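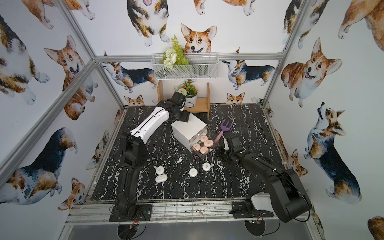

The Joy of the Very Small Drawer
14/10/2021

Big storage gets all the attention. Walk-in closets, pantry walls, those garages with a hook for every rake. I love all of that, but my heart belongs to the other end of the scale, to the little white cube with a couple of drawers that sits on a table and swallows the stuff you use every single day.

I came to it through makeup sponges. I used to keep mine in a mug, then in a zip bag, then (for one shameful summer) loose in my purse. A clear pull-out tray changed the whole routine. Four round pink sponges fit in the one I'm so fond of, with enough room between them that you can pick one up without disturbing its neighbors. And you can see them through the plastic! That matters more than you'd think at seven in the morning.

Round compacts are harder. They slide, they roll on edge, and they look so much alike when they're shut that I've opened three before finding the one I wanted. My method is to take everything out first and spread it over the tabletop, well apart, before a single thing goes in. A dark surface is wonderful for this. White compacts on a white-veined black top stand out beautifully, and you get a proper look at what you own before you decide where it lives.

Then sort by how you reach for things. Sponges and powder together, always. I tried putting them in separate drawers for most of June and spent the month with both drawers hanging open.

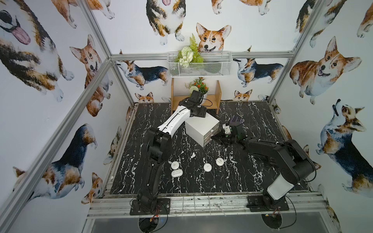
Where the cube sits is half the fun. I like mine near the middle of the table, turned a little off square so the fronts face my chair. Straight against a wall looks tidier in theory, but you end up leaning over everything to get at it. Give the drawer space to come all the way forward and keep that patch of table clear.

The back of the table can then be for looking at. A low wooden shelf, open at the front, makes a lovely perch for a potted plant, and artificial ones are fine by me. Small orange-red flowers next to pale wood cheer up any corner. If you have wall to spare, hang a white wire basket over the shelf and let some white flowers and a fern spill out of it. Go all in on the wallpaper, too. Watercolor corgis on every wall may sound like a lot, but with white furniture and a black tabletop they're a delight, and I say that as someone who painted her whole apartment gray.

My own shopping has been modest. The Adumell two-drawer cube cost me 8 dollars and has outlasted a much fancier one from Broltura, whose drawers stuck from the first week. Gauthier makes a taller version that I'd choose for brushes. Measure your drawer depth before you buy anything: mine is 102 millimeters inside, and a palette I adored was a hair too long.

One last thought on strays. A garden rake, the small hand kind with a purple head and a pink handle, may well turn up among your cosmetics if you pot plants at the same table. Let it lie there while you sort, then find it a home with the soil and the gloves. Mine hangs on a nail by the back door, next to the watering can.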